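The Rule About the Open Hand

At Wurkton the rules for the robots are kept in a grey binder, and there are 109 of them. I was given the binder on my first morning and told to read it before I touched anything. I read it slowly, with a dictionary beside my tea, and I found that most of the rules were short and easy. Do not lift above a sleeping person. Do not carry hot soup and a knife on the same trip. Always say which door you will use.

Rule 6 was different. It said: "Before the hand closes on a thing which belongs to a person, the hand shall wait open." It did not say how long. It did not say what the hand was waiting for.

My work was in the simulation room. Estari made the arm and Clokier made the houses, I mean the drawn houses on the screen, with their drawn cupboards and carpets. I put objects on the floors of these houses and the arm practised picking them up, and I wrote for each try whether the rules were respected. When a rule was broken I put a red mark, and when it was respected I put a green mark. When I was not sure I put nothing, and this was against a rule also, number 2.

In the beginning I gave the arm socks, spoons and keys. It closed on them very quickly. I gave green marks for speed and for softness, and I skipped the column for Rule 6 because a sock in a drawn house belongs to no person. I believed this was logical.

Then, in September, the new objects arrived from Clokier, and among them were photographs. I chose one and dropped it near the wooden cabinet. I started the try and leaned close to the screen to see the moment before the grip.

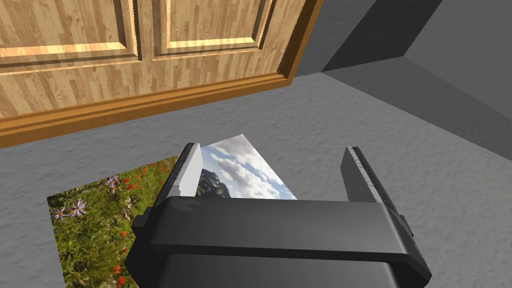 Belonging was not something the arm could see, Vlachou had written in the margin of the binder, in small blue letters beside Rule 6, and therefore it must treat each thing as if it were somebody's. The note was old. The ink had gone through to the other side of the page. I had passed it many times and had taken it for an address.

I stopped the try there, with the fingers still apart, and looked at the meadow with its purple flowers and at the bit of mountain next to the finger. Somebody had stood in front of that mountain, I thought. Or perhaps it was a mountain that no person ever stood before, made in an office like the cupboard and the carpet. I could not tell, and I was supposed to be the careful one.

My mother keeps a picture of a hill on top of her fridge. It is not a good picture. When the neighbour's boy came to help her after her operation, he tidied it into a drawer, very kindly, and she did not speak to him until Saturday. Afterwards she told me on the phone that he should have held out his hand and looked at her first. Only that. She would have said yes.

So I wrote a length for the waiting. The binder had a form for such proposals, at the back, behind the cleaning rota. I asked for 2 seconds with the hand open, for all objects, including socks. In the box called "Reason" I copied what was in the margin, and I put the name Vlachou after it, so that the credit would go to the right place.

Then I went back through my old tries, the spoons and the keys, and I took away the green marks one after the other. It was slow work. The heating went off at six and I put my coat on.

The answer came in the internal mail some weeks later. The proposal was accepted for a trial period, with one correction: I had spelled "seconds" wrongly. The binder was not made longer by it. There are still 109 rules, but the sixth has now a second line, in my English, and under it a wide white margin.

I started the try again from the beginning. The hand came down over the photograph and stayed open, and I counted with it under my breath, one, two, looking at the drawn room as if somebody might answer from the next one.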